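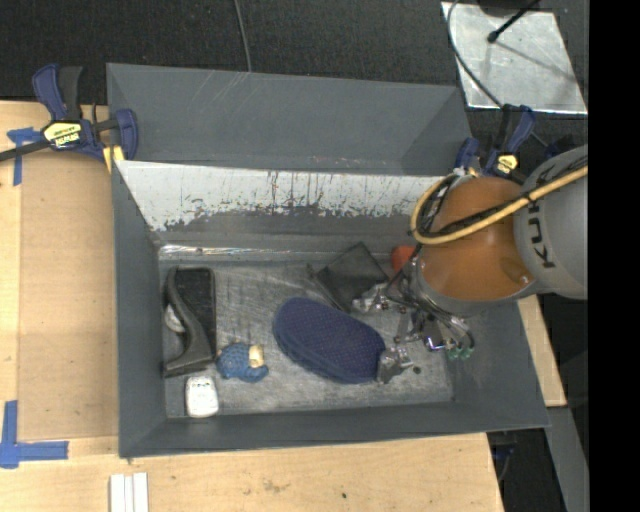 Skostbridge Clutter Set, a data card for anyone thinking of training on it. The set comes out of the Skostbridge student robotics club and covers one job, picking mixed household things out of a grey bin and putting them somewhere else. I joined the club after most of the plan had been agreed and was asked to write the card, so it is less cheerful than the poster was. My first doubt is about the word "clutter". With a navy slipper, a dark fabric pouch and a little blue knitted toy lying on the bin floor, and plenty of bare metal-grey between them, a person would call the bin nearly tidy. Real clutter is a drawer you can't shut. If your method depends on things being piled on top of each other, look elsewhere or read the section on limits first.

Name and status

Skostbridge Clutter Set, first release. Last edited 7th July. The earlier working title was Tingate, and some folder names still say so. They will stay that way, as two of the loading scripts break if you rename them.

Who made it

Members of the club, during term, with the arm booked by the half day. Shamim Tanoli ran the recording sessions and wrote the loader. I wrote this card and the checking script. Questions about the recordings go to Shamim, complaints about the wording go to me.

What is in it

967 pick attempts, split into sessions. Each attempt has colour video from a fixed camera, joint positions, gripper commands and a short text label saying which object was wanted. There is no depth. We argued about depth for most of a meeting and then ran out of time to set it up, so please don't write and ask where it is.

Of these attempts, 400 have had their labels checked by a second person. The rest carry whatever the first person typed. I would treat those as drafts.

Folder layout

tingate/raw holds the video and joint logs as recorded.
tingate/labels holds one text file per session.
minhas holds the loader.
checks holds my script, which flags missing video, empty labels and logs that stop early.

Minhas is the name of the loader. It needs a fairly recent Python and little else. Run it on one session before you point it at everything, as it reads whole sessions into memory and will make an older laptop very unhappy.

How success was marked

By hand, by whoever was sitting at the keyboard. An attempt counts as a success if the wanted object left the bin and was let go outside it. It still counts if the object was dragged up the wall first, or if another object came out with it. I asked for a separate mark for those and lost the vote. The notes column sometimes mentions them and sometimes doesn't, depending on who was typing.

For this reason I don't give a success rate here. The club's talk did give one, and I would ignore it until every label has been checked under one rule.

Known problems

In 47 attempts the label names an object that had already been taken out. The checking script lists them. Leave them out of training unless you want a robot that looks for slippers that aren't there.

Soft things are named badly. "Pouch", "wallet" and "bag" were all used for the same item by different people, and "toy" was used for more than one item. We have not gone back and fixed it.

Session 4 has a clock error between video and joint logs. Shamim thinks it can be corrected. I have tried and got three different answers, so I've marked the session as unsafe.

Limits

One arm, one bin, one table, one camera position. The lighting changes very little from one session to the next. A model that does well on our held-out attempts may have learned our bin and nothing else, and we have no test in the set that would tell you. The club poster said "general household picking". I can't find anything in the recordings to back up the word general.

We also trained a small policy called Truvano on the first sessions. It is not part of the release. Its results came from the same objects it was trained on, and I'd rather it wasn't quoted.

Use

Free for teaching, coursework and club projects. Ask before using it in anything you sell. If you publish numbers, say whether you used the checked labels or the whole lot, as the two will not be comparable.

Changes planned

A second round of recording is pencilled in for September, with a fuller bin and a written list of object names pinned up by the keyboard. I will add a depth field to this card when I have seen a depth file.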